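Oct 28, 2021

Letters are up. Table is next. 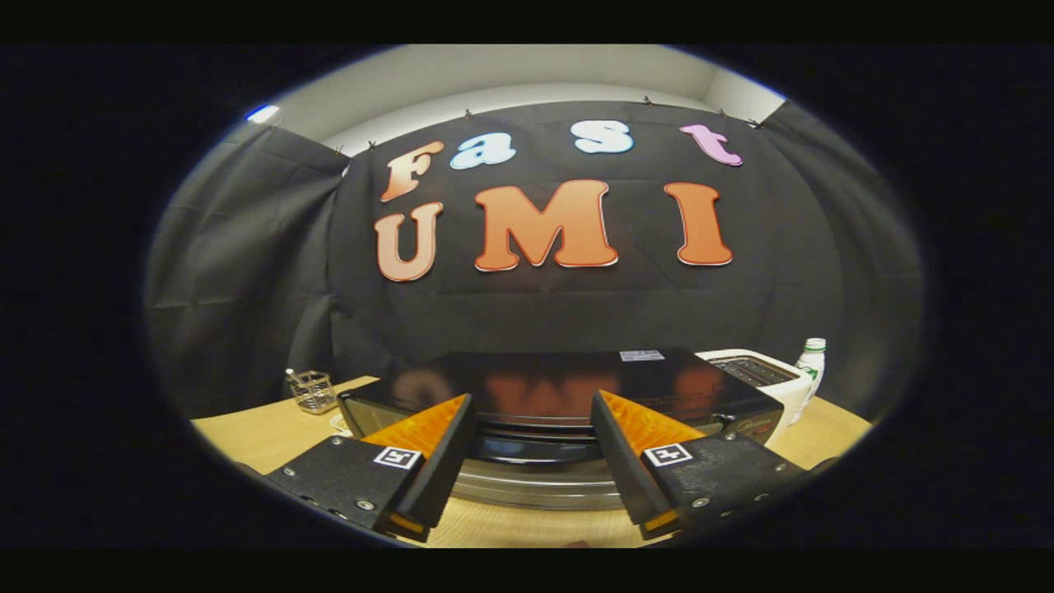 How long does it take to hang a black cloth so it looks decent? Most of an evening, if you are doing it alone and have to iron the thing first.

I started after supper and stopped when my shoulders gave out. The cloth came in a flat bag from Predero, folded into a square so tight that the creases were like cardboard. Ironing did half of them. Then I tried hanging it in the bathroom with the shower running, which Chie Yokoyama swears by, and got a damp cloth with the same creases in it. In the end I gave up on flat. I let it fall in folds at the sides and pulled the middle panel straighter, so the letters would have something to sit on. The folds hide the worst of the fold lines. I should have thought of that before the ironing.

The clips are the small black ones. I had wanted to use the big steel ones from the garage because they grip better, but they shine, and against black they would be the first thing anyone looked at. The small ones hold if you catch a double layer. With a single layer the cloth creeps out overnight and you find one corner down in the morning. I learned that on the practice hang on Monday.

The letters took longer than the cloth. Gitau cut them at his place and brought them over in a pizza box with paper towels between the layers. He left a white border on every one, and I told him last week it was extra work for nothing. I was wrong about that. Without the white, the blue ones would be all right but the orange would go muddy on the black. He did not say anything when I admitted it, just ate two of my crackers and looked at the wall.

I did the bottom row first, UMI, because those are the heavy ones and I wanted them settled. The M went in the middle and the others went out from it. Then Fast above. The F leans a little. I fixed it, stepped back, and it looked stiff next to the t, which goes up at an angle, so I put the lean back in. Si-woo thinks all of them should be dead level. Si-woo can come over and do it with a ruler if it matters that much.

We had a long back and forth about the colors earlier this month. Yung-ching wanted everything in the orange. Bujar wanted each letter different. What we have now is orange for the F and for the whole bottom row, with blue and pink for the rest of the top. I like the pink t best. Yung-ching says it looks like it wandered in from a birthday card, and maybe so, but it keeps the top row from being too serious.

Spent so far: 185 on the cloth, clips, card and the gas to go get them. That is over what I told Bujar. I will write it all down for him tomorrow and leave out the gas if he makes a face. The first cloth we looked at, at Byun, was cheaper but so thin you could read a newspaper through it. I still think we did right to pass on it.

The table is the light wood one and I am leaving it bare. I did try the gray cover on it. It looked like a dentist's waiting room. The pale wood against the black is better, and it wipes down easily, and that counts for something with people setting their cups on it. I went over it with a damp rag and then a dry one. There is an old ring near one end that will not come out. I tried toothpaste, then mayonnaise, and then I washed off the mayonnaise, which took three rags and left the kitchen smelling like a sandwich.

The mesh pen cup is out on the left. It has the pen with the white top in it. I had meant to fill it, but when I tested the pens in the kitchen drawer most of them were dead, and a cup full of dead pens is worse than a nearly empty one. Pick up a pack at Prureck if I pass it. Blue or black, no gel. Gel smears when people lean on what they just wrote.

Called Chie at nine to ask about the chairs. She has two folding ones she can bring and thinks her neighbor has more. I said bring hers and we will see. She asked how the cloth came out and I told her about the bathroom. She said I must not have left it long enough. I said the water heater had its own opinion on that. She is bringing her steamer on Saturday anyway, so the sides may get one more going over, but I do not want her touching the middle panel now that the letters are on it.

Had soup standing up. Dog has not been out since five, so that is next, and then bed.

For tomorrow:
Look at the clips first thing, left corner especially.
Write out the money for Bujar.
Give Gitau back his good scissors. They are on top of the fridge.
Ask Yung-ching whether the lamp from Grurkivow is still at her sister's. The overhead light is fine for the letters but it leaves the sides gray wherever it hits a crease.
Pens.
Put the iron away. It is still on the floor in the hall and I have stepped over it all evening.

Later. Took the dog out, came back in, and checked the wall before turning the light off. All the letters were still up. I pushed the cloth in a little tighter under one clip, and the s shifted when I did it, so I had to get the chair out again and press it back. Quarter past eleven now. My thumbs hurt from the clips.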